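A Pinch at a Time

The bench at Sudora sits at the back of an old upholstery shop, past the lathe and the rack of bicycles waiting for parts, and if you come by after supper you'll usually find the lights on and the coffee gone. Sudora is a shared workshop, the kind where people pay their dues and borrow one another's clamps, and for the past 18 months its most talked-about build has been a robot that seasons things. It goes by the name Skeveo. An earlier try, Skaveo, lives in a crate under the stairs, and the members still mix the two names up, which I found a great comfort, having done it all evening myself. 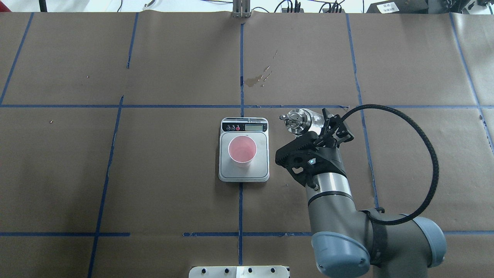 Seasoning sounds like the easiest job in the kitchen until you try to write it down for a machine. How hard do you shake? How far do you tip? My grandmother would have said "until it's right" and gone on talking, and that is no help at all to a motor! The builders' answer is to let weight do the arguing, so a pink paper cup goes on a kitchen scale, the gripper takes hold of a little silver shaker, and whatever lands in the cup can be read off in grams. They keep all of it in a notebook, 543 tries by the time I visited in August, with remarks in the margin like "too proud" and "wrist again."

The wrist is a sore subject. A quick flick throws too much, a slow one lets the salt clump up, and 4 different motions have been written, loved for a week or two and dropped. The one they like now came from Ó Flaithearta, the small bakery across the alley, where the folks at the counter were happy to show how they dust a tray of buns (and to send everybody home with the buns). Almost 221 lines of code went into copying that one lazy turn of the hand.

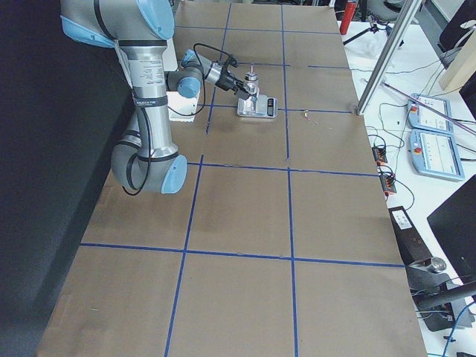 Skeveo at the bench, with blue tape marking off the brown paper.

I stayed later than I meant to, eating a bun and listening to a long, friendly quarrel over whether pepper should come next or wait until winter. Pepper is lighter and the grains are all different sizes, so half the bench wants nothing to do with it. The other half had already brought in a grinder.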